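Hot Water in Shared Housing: Where Does the Heat Go?
Shirley Inskip
Final report, 27 March 2026

1. Why this topic
I picked hot water becuase my building runs out of it every morning. Landlord says the tanks are fine. Tenants say they're not. Wanted to find out how much gets lost before it ever reaches a shower.

Building is Prustholm, old brick house on Sosa Street, first built 1807, split into apartments much later. Pipes go everywhere. Nobody has a full plan of them, I asked.

2. Background
Storage heaters keep water hot all day whether it's used or not. Heat leaks through the tank walls (standby loss) and also through the pipes. Long pipe runs are worse – the water left in the pipe after a shower cools down and the next person has to run it all out before anything warm shows up.

Also mixing. Cold water comes in at the bottom of the tank, hot leaves from the top. Heavy use in a short time and the layers blur.
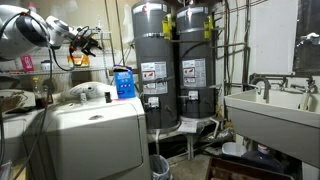
Thermostat setting matters too. Higher setting = more hot water after mixing at the tap, but more standby loss and more risk of scalding. Lower setting has its own problem, bacteria. So you can't just turn it down and call it savings.

3. Method
Interviews first, then a tap log. 9 households agreed to write down how long they waited for warm water, morning and evening, for 12 days. One dropped out (moved). I used a kitchen thermometer at my own sink, same cup every time.

Pipe lengths were measured with a tape where I could reach and guessed from the floor layout where I couldn't. Should of started with the basement, would have saved a weekend.

4. Results
Top floor waits longest, no surprise. But the back apartments on the second floor were nearly as bad, and they're much closer to the tanks on paper. My best guess is the pipe goes around the old chimney instead of straight up.

Mornings worse than evenings for everyone.
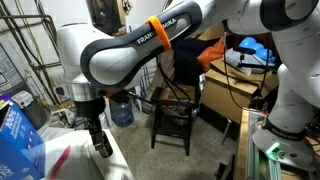 Laundry came up in almost every interview, I hadn't planned for it. People do warm loads before work, same hour as the showers. Two tenants said they'd switch to cold if someone put up a sign. See section 5.

5. Suggestions
Wrap the bare pipe first. Cheap. I priced Skelisel foam sleeves and the Skurulen kind, not much between them, Skelisel is easier to cut.
Cold wash before 9 – just a sign by the machines.
Tank blankets maybe, but only if the manual allows it. Gas units need the vent and burner area kept clear.
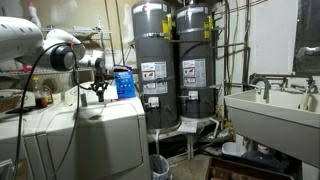
Fig. 3. Laundry machine and wire shelving.

6. Limits
Small group, self reported times, one building. No flow meter. June would probably look different, incoming water is warmer then. A budget of 3000 dollars would cover proper sensors on every riser, I had a thermometer and a cup.

Thanks to the tenants who kept the log.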